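Efua Dogbe and Seidu Lamptey spotted sharing a table, and fans want the second series now

It has been a quiet month for followers of Trustdale, the Sunday-teatime hospital drama that ended its first run with Dr Ama Ollach standing in a car park and her ex-husband driving off without his coat. Then, one evening in June, the two leads were seen having dinner together at Voltar, the small grill near the old tram depot, and the fan pages have talked about little else.

Efua Dogbe, who plays Dr Ollach, arrived first, shortly after eight. Seidu Lamptey, who plays the ex-husband, came in through the side door and joined her at a table by the kitchen. They stayed until they were the last customers. A diner at the next table told us they laughed a lot, shared a pudding and had a pile of papers between them that both of them wrote on.

The papers are what set people off. One side says they were scripts. The other side says that two people who are only discussing scripts do not share a pudding.

We asked both agents. Dogbe's agent said the pair are good friends and have been since drama school, where they were in the same year. Lamptey's agent said he does not comment on where clients eat. Neither would say what the papers were.

For anyone who missed the earlier rounds of this, the story goes back to the press day for the first series. Dogbe was asked who on set made her laugh most and she said Lamptey before the question was finished. He was asked the same thing an hour later and gave the name of the sound recordist. A clip of the two answers side by side was passed around for weeks, and the rumour has come back every few months, usually when one of them is photographed near an airport.

Both have been single, as far as the public knows, for a good while. Dogbe's engagement to a restaurant owner ended before Trustdale began filming. Lamptey has never talked about his private life in an interview and once walked out of a radio studio when the presenter tried a third time.
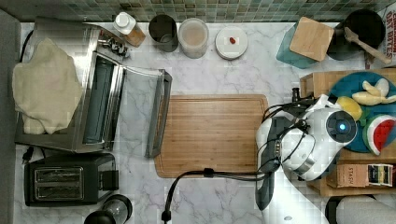 Dogbe has been more open. In a long interview this spring she talked about the months after the engagement ended, when she moved back in with her sister and slept in the box room. She said she turned down two films in that time and learned to drive. Asked if she was seeing anyone, she said she was seeing a great deal of her driving instructor, who was 71 and very strict about mirrors.

She also said that she would not rule out going out with another actor, though she had once promised her mother she never would. Her mother, she added, had since met several of her colleagues and changed her mind about one of them. She did not say which one. You can guess what the fan pages made of that.

The question of a second series is a separate matter, but it has got tangled up with this one. Ejigu, the company that makes Trustdale, has not announced anything. The first run had 16 episodes and the final one left nearly every story open, including the missing blood samples, the consultant's court case and the coat. Cast members were told to keep their autumns free, according to one of the supporting actors, who put this on her own page and took it down the same afternoon.

A petition asking for more episodes went up the morning after the finale and is still collecting names. The people behind it held a meet-up last month in the function room of a pub, with a quiz and a screening of the wedding episode. They had expected 20 people and 139 came. The pub ran out of chairs and the quiz had to be marked twice after a dispute over the name of the anaesthetist's dog.

Several of those we spoke to at the meet-up said they would be happy for the two stars to be a couple, but were worried about what it would do to the programme. One woman had been through this with another show, where the leads got together during filming, split up before the next run and would not stand in the same room. The writers had to send one of the characters to sea. Another said she did not mind what they did so long as Dr Ollach got the coat back to him.

There is some support for the friendship version of events. Lamptey is known to be working on a stage play, his first as a writer, and people who have read an early draft say there is a large part in it for a woman of Dogbe's age. It is a two-hander set over one night in a ferry terminal. If that is what was on the table at Voltar, it would explain the pens. A theatre with 200 seats has been mentioned as a possible home for it, though the theatre's press office said its next season was not settled.

Dogbe was out on her own two nights later at a friend's book launch. She stopped for a few photographs and was asked by a reporter on the pavement how Seidu was. She said he was very well, thank you, and that he still owed her for the pudding. Then she got into a taxi.

Lamptey has posted nothing since the dinner apart from a picture of a ferry timetable, with no words under it. The replies ran to several pages by the next morning, and most of them were about the coat.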